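Dastcombe (television series)

Dastcombe is a television drama series set in a harbor town of the same name. It was created by Juniper Castellanos and produced by Grirkine for the Uler channel. The series follows three generations of the Rusu family, owners of a ferry company whose license is about to expire. It ran for four seasons and 51 episodes.

Premise

The first season opens with the death of the company's founder, Anton Rusu, who leaves equal shares to his two daughters and to a man neither of them has met. The elder daughter, Mira, wishes to sell the boats to a rival firm on the mainland. The younger, Lena, has run the ticket office since leaving school and refuses. Later seasons move away from the inheritance plot and give more time to the town itself, in particular the fish market and the local radio station.

Production

Castellanos wrote the first draft as a feature film and expanded it at the request of Grirkine, which was looking for a long-form drama to replace a canceled hospital series. Filming took place on the coast during the first season. From the second season onward, the ferry's wheelhouse and the Rusu kitchen were rebuilt on a studio stage, where storms could be filmed without waiting for the weather.

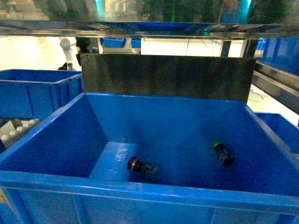 Push-button switches with red and green caps.

Each episode was shot in nine working days – a longer schedule than was usual for the channel at the time. The writing room had five members in the first season and eight by the third. Scripts were delivered in blocks of four, and cast members were not told the outcome of the license hearing until the week it was filmed. The hearing scene used 200 extras, most of them residents of the town where the exteriors were shot.

Broadcast

The series premiered in March in the evening slot that followed the main news. Episodes in the first two seasons ran for 90 minutes. From the third season the running time was cut to an hour, and the opening titles were shortened. Uler repeated each episode the following afternoon, a practice it dropped during the final season.

Reception

Reviews of the first season were favorable, with praise for the dialogue and for the slow handling of the sisters' quarrel. Opinion on the third season was divided. Several reviewers held that the radio station plot took up too much time and that Mira's return in the seventh episode came without enough preparation.
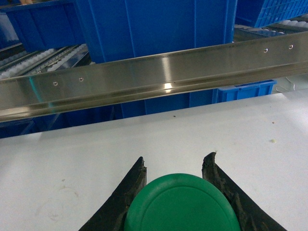

Castellanos disagreed, saying that Mira had never left the story, that every decision Lena made in those six episodes was an answer to her sister, and that viewers who watched the season a second time would find her in nearly every scene.

The shorter running time also drew complaints. Uler received 352 letters on the subject, and the final episode was extended to its original length. The closing sequence, in which the last ferry crosses with no passengers and Lena at the wheel, is often named among the strongest in the series.
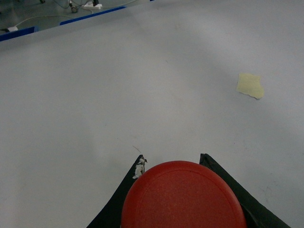
Music for all four seasons was written for a small string group and accordion. The main theme is heard in full only twice, at the end of the first episode and at the end of the last. A soundtrack album was released after the second season and does not include the material composed for the later storm scenes.

Home release

The first two seasons were issued on disc as a single set – the third and fourth were sold separately. A restored edition of the complete series was released on August 2, 2025, with the afternoon-repeat cuts removed and a commentary by Castellanos on the license hearing episode.

See also

List of Dastcombe episodes
List of Dastcombe characters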